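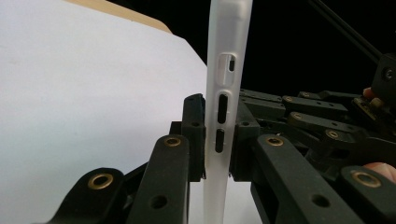
Handling Practical, Session Four: Cases, Phones and Passing Things Over

Notes by Ingvar Mikkelsen, for the Tarkholm robotics option

Hello again, and well done for getting through the block stacking without anyone throwing a gripper across the room. I was tempted once or twice myself. Session four is the phone case work, and these notes are meant to be read before you come in (please do, it saves me saying it all twice while you're queueing for the cable ties).

You work with two hand-held grippers, one in each hand, and you do the whole job with them. No helping with a spare finger! If the case slides off where you want it, you go after it with the grippers. I know it feels silly. After a quarter of an hour it feels a lot less silly, and after a whole session you'll catch yourself reaching for your tea with one.

What you need to get done

Each person records 16 clean runs. A run starts with the case lying on the white sheet and both grippers open and off the table. It ends when the case is in the tray and both grippers are open again. Leave a good second of stillness at each end. Last year's group were dreadful at this and Ásdís Thygesen spent most of August trimming their files by hand, and she has asked me to mention it, so I'm mentioning it.

If you drop the case, carry on. Pick it up and finish the run, then write "drop" next to the number on your sheet. I want those runs too, they just go in a different folder. What I don't want is you stopping halfway, saying a rude word and starting again under the same number.

Where to grip

A phone case is a nasty little object when you think about it. It bends. The long sides have holes cut in them for the buttons, and if your pads land on a hole you get half the grip you thought you had. So aim for a plain stretch of the side, close slowly, and stop squeezing when the case stops moving. You really don't need more than that. A soft case that has been squashed into a banana shape will spring out the moment you turn your wrist, and then it's under the radiator and we're all on our knees.

Clear and frosted cases are worse, because you can't judge the near edge from the far one very well. Get your head down level with the table for the first couple of goes. Same with a pale case on the white sheet. Ásdís says look for the shadow, and I've come round to her view.

Passing from one hand to the other

Second half of the session is the same thing with a phone inside the case, and this is where people hold their breath. 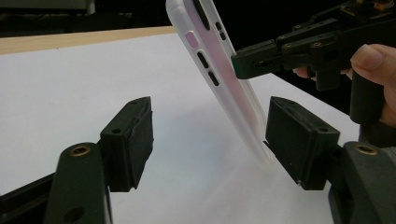
The rule for a handover is that the giving hand stays still. Pick a spot low over the sheet, park the phone there, and let the receiving gripper do all the travelling. Open it wide, wider than you think, bring it up with a pad on either side, and only then close. Wait. Count one in your head. Now let go with the first one. Nearly every drop I saw in the last round came from somebody opening the first gripper while the second was still closing, and I include myself in that.

Keep the phone low as well, please. They're old ones with nothing on them but I've only got so many, and Norðdahl (who lend us half of what's in the cupboard) like to see them come back in one piece.

The table

Set it up the same way each time. White sheet flat, tray off to the left, case in the middle at a bit of an angle, and don't line it up perfectly with the edge, because you'd be teaching the model that the world is tidy. Change the angle between runs. Bring your grippers in from either side and check that your cables aren't going to drag anything when you reach across.
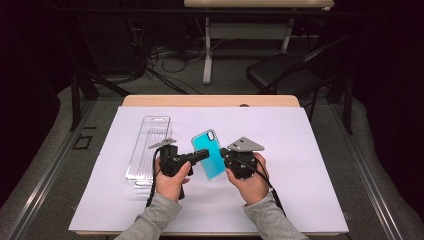

Figure 2. Both grippers at the blue case, with the clear tray on the left.

Long sleeves are fine, dangly bracelets are not. And watch your feet, there are rails on the floor.

Marks and handing in

The session is worth 80 marks out of the 100 for this unit, and the rest is your write-up. A page and a half is plenty. Tell me which grips slipped, what you changed, and which of your own runs you'd leave out of the training set and why. I much prefer a grumpy honest page to a cheerful one with no drops in it.

Upload your folder to Nekell under your own initials by April 5, 2025. If it won't go up, bring it to me in room 41 on a stick and we'll sort it out there.

For next time, have a read of the chapter on compliant fingers, and bring a small soft thing from home to pick up. Socks have been done!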